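Projects > Cletar > Notebook > August

Card sorting, demonstration collection, continued. Target for the current block is 100 episodes; 40 are logged. É. Cárdenas requests that the instruction text be entered before each episode is saved.

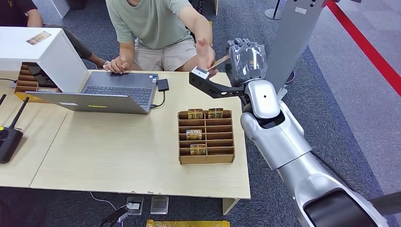

Cards and slotted organizers, head and wrist views.

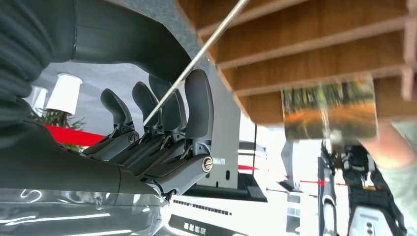 Episode 2099 is to be excluded pending review of its timestamps. H. Agudelo will confirm the clock offset by 16:00.

Recent entries
Jurnlow: calibration log
Zavport: storage quota
Cletar: labeling rules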